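She keeps them in the spare room, in shoeboxes, and she apologised for the shoeboxes before I had even got my coat off. I had come to talk about one set in particular, the Draria skating cards, a little run of 80 that came free with tea one December when she was at school, and which she finally finished this year after more than 14 years of proper looking.

"I say proper looking," she told me, pouring something very strong into a mug, "but I'd been half looking since I was a girl. You never really stop, do you? You'd be in a charity shop for a lampshade and there you are on your knees going through the biscuit tins."
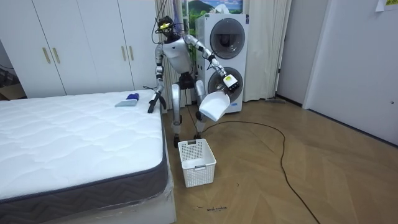
Dustpan in hand, over by the washer-dryer.

The set was printed by a small firm called Trultness, and anybody who has handled their cards will know the smell (she made me sniff one, and it really is like an old pencil case). The backs carry a bit of writing about each skater and a tip for keeping your balance, and she can recite a good many of those tips by heart, although she has never been on the ice in her life.

"My brother and I had a swapping rule. A pair skater was worth 2 singles, and a trophy card was worth whatever you could get away with. I was dreadful. I once got a whole week of washing up out of him for a trophy."

The last one she needed was number 14, which collectors on the Issa forum call the blue scarf. It was held back at the printer's, or so the story goes, and only went out in the final boxes of tea. She had been offered it before – once with a corner missing, once at a price that made her laugh out loud on the telephone – and she had said no both times and then lain awake over it.

"And then it came in a job lot! I'd bid on a bundle of Ollico football cards for my nephew, 92 of them, all a bit tatty, and there it was in the middle, stuck to a goalkeeper. I had to go and sit on the stairs."

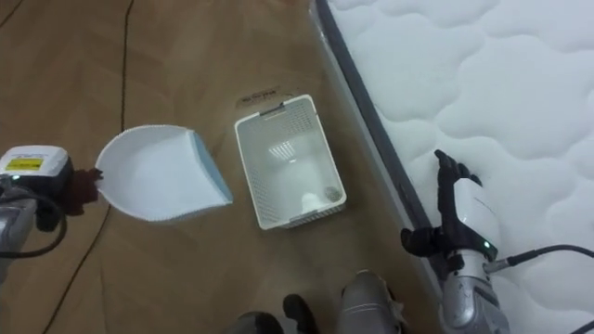 I asked how she got it unstuck, and she looked at me as though I had asked how she brought up her children. Patience, was the answer, and leaving it well alone until the weekend. The goalkeeper lost a little of his sleeve. The blue scarf has a faint mark on the back, across the balance tip, and she says she wouldn't swap it now for a clean one.

She doesn't believe in having cards graded. "They seal them up and then you can't turn them over, and the backs are the best bit. I know people do very well out of it, and good luck to them, but I like to get mine out on a wet afternoon and read them."

So what comes next, with the set complete? She went rather pink at this and fetched another shoebox, a smaller one. It turned out to hold the wrappers.

We use cookies to remember your settings and count visits. Accept all | Manage choices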